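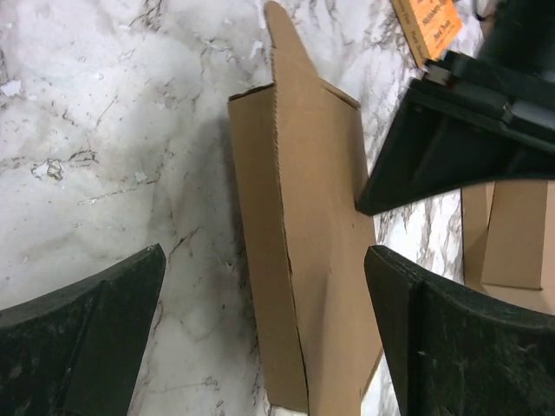 *Wrist view, open fingers on either side of the plain carton, marble-pattern surface.*

**Gretness wrist kit — evaluation progress report**
Prepared for: Kadri Lill, Drondholm
Prepared by: Akihiko Shibata
27 Dec 2024

**Status**

The evaluation of the Gretness gripper and wrist camera kit is on schedule. Bench work on upright cartons is in progress. Bagged goods have not been started and remain in the next period.

**Work in this period**

The kit was mounted in November and the mounting pattern matched the supplier drawing. Calibration of the wrist camera took longer than planned — the supplied routine rejects glossy surfaces, and the veined bench top had to be masked for that step only. Þórey Grímsdóttir has rewritten the procedure and sent it to the supplier for comment.

The test plan calls for 2000 grasp attempts on unprinted corrugated cartons. To date 1505 have been logged. Attempts are tagged by carton pose, flap position and finger opening. 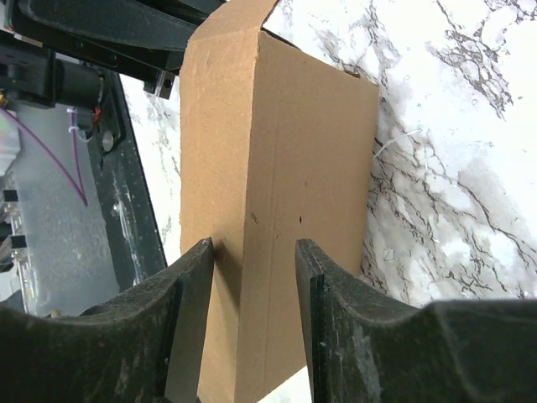

Tall cartons with an open flap remain the slowest class to set up. The approach path has to clear the flap as well as the body, and the planner supplied with the kit models the body alone. We now add the flap by hand as a separate volume. Gretness has been asked whether a later release will cover this, and no date has been given.

Finger wear is being recorded every 600 attempts. The second inspection is complete and both fingers are still within the supplier's limits. Cable routing at the wrist is under review by Gøran Ljungberg, who wants more slack at full rotation before the bagged goods work begins.

**Open items**

- Supplier reply on calibration procedure
- Quote for a second set of fingers
- Decision from Drondholm on extending the kit rental

**Next period**

Complete the carton series, then issue the raw logs and a draft purchase recommendation.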